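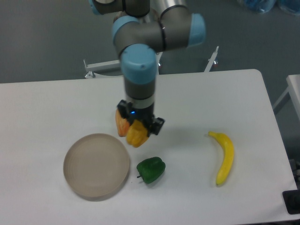 Tabletop

A tabletop is the flat upper part of a table, on which objects are placed and work is done. It is carried by legs, a pedestal, trestles or a frame, and may be fixed or removable. The word is also used for loose boards sold without a base and for the upper surface of desks and benches.

Shape

Most tabletops are rectangular. The form is easy to cut from straight boards or sheets with little waste, and tables of the same depth can be pushed together to make a longer surface. Round and oval tops are common in dining rooms, where they let more people face one another. Corners may be left square, rounded or cut at an angle. In furniture for children, rounded corners are usual.

Materials

Solid wood was the main material for household tabletops until factory-made boards became widely available. A wide wooden top swells and shrinks across the grain as the air grows damp or dry, and is therefore attached with slotted screws or small wooden buttons that allow it to move. Stone is heavy and resists heat, but many kinds are stained by acids such as lemon juice. Glass tops are normally toughened. Particleboard and fiberboard with a hard plastic surface are used in schools and offices, as they are cheap and hold their shape.

Regional forms

In the Gavrilă valley, farm tables were traditionally made with a loose top of 4 planks joined by two battens on the underside. The top could be lifted off and scrubbed outdoors, and was turned over for kneading dough. A collection of 32 such tops is held at the museum in Nemance, the oldest of them from a mill kitchen. In Pukanden, by contrast, tops were pegged to the frame and often had a raised rim along three sides.

Manufacture

Large-scale production in the region began at the Travico works, which supplied schools and canteens. At its height the plant employed 142 people and turned out around 1,000 tops a month. Boards were cut to size, edged, pressed with a surface sheet and drilled for the legs. Production later moved to a smaller site near Nemance, where replacement tops are still made to the old school sizes.

See also

Desk
Trestle table
Workbench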